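Prácticas de mantenimiento, sesión 4: la célula de dos brazos
Apuntes de Grażyna Wróbel

El manual de Haneck dice que la célula queda lista tras una sola calibración. No se lo crean. El año pasado la repetimos en junio y el brazo derecho volvió a desviarse.

Orden de trabajo:
1. Reapretar las placas negras de montaje sobre el raíl de aluminio.
2. Revisar los cables de la muñeca con el brazo recogido y luego extendido. Si un cable tira, se rehace el bucle.
3. Limpiar la rejilla de ventilación bajo el raíl.
4. Comprobar la fijación de la cámara de cada muñeca.

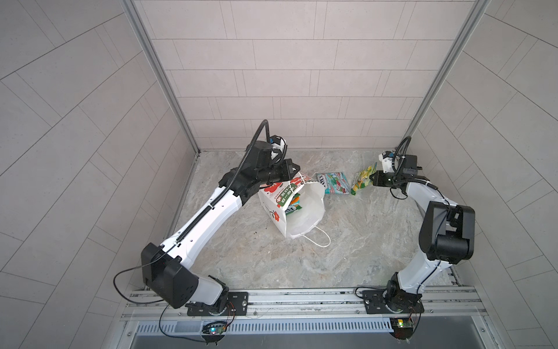 La prueba de aceptación del proveedor son 10 ciclos con un cubo rígido, y eso dice muy poco. Una bolsa de papel cede y un envase de aperitivos se arruga. Nosotros probamos con bolsas y envases blandos, y apuntamos también los fallos.

El contador marcaba 2.144 ciclos en la última revisión. Haneck recomienda engrasar cada 1.000; Yaqin Cai sospecha que la cifra viene de otro modelo y yo tampoco he visto los ensayos.

Para la próxima sesión: traer la hoja de holguras rellena, con los valores medidos y sin copiar los del catálogo.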